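Subject: Re: [grastwood-home] Wood floor in the kitchen, yes or no?
From: Veerle De Smet

On Monday, Oyelaran wrote:
> We've settled on pale planks for the whole ground floor, kitchen
> included. The showroom says the new finish makes them as good as
> tile around a sink. Price is fine, and they'll run the boards on the
> diagonal for free. Any reason not to?

"As good as tile" by whose test? I'd want to see that in writing before paying a deposit. I asked the same showroom last year and got a leaflet with a lot of adjectives in it and one number, which was the length of the warranty. Then I read the warranty. It leaves out standing water, pet bowls, and anything within 2 feet of a dishwasher. That's a good part of my kitchen.

I don't believe the free diagonal either. You lose more wood in the offcuts, and somebody pays for them. Clatenach quoted me 13 percent extra material for it and at least put it on its own line. Ask how many boxes you're being billed for, then measure the room yourself.

To be fair, the look is hard to argue with. Pale boards, kept plain:

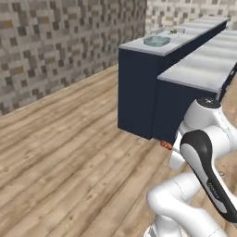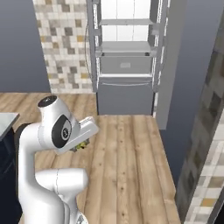
My trouble is with year 5, when the finish has gone dull in front of the stove and fine everywhere else. The Skomum people told me I could "refresh" just that patch. I tried it in the hallway at my old place and had a shiny rectangle there for 4 years — you could see it from the street with the door open. If you have to sand, you'll be sanding the lot, so ask how thick the top layer is and how many times it can take it. If the salesman has to go and check, I'd call that an answer.

I'm not saying don't do it. My sister has had oak by her sink forever and it's fine, but she wipes up every drop and won't let anybody else do the dishes.

Could whoever put in the Skomum boards last February say how the seams have held up? Complaints especially welcome.

Veerle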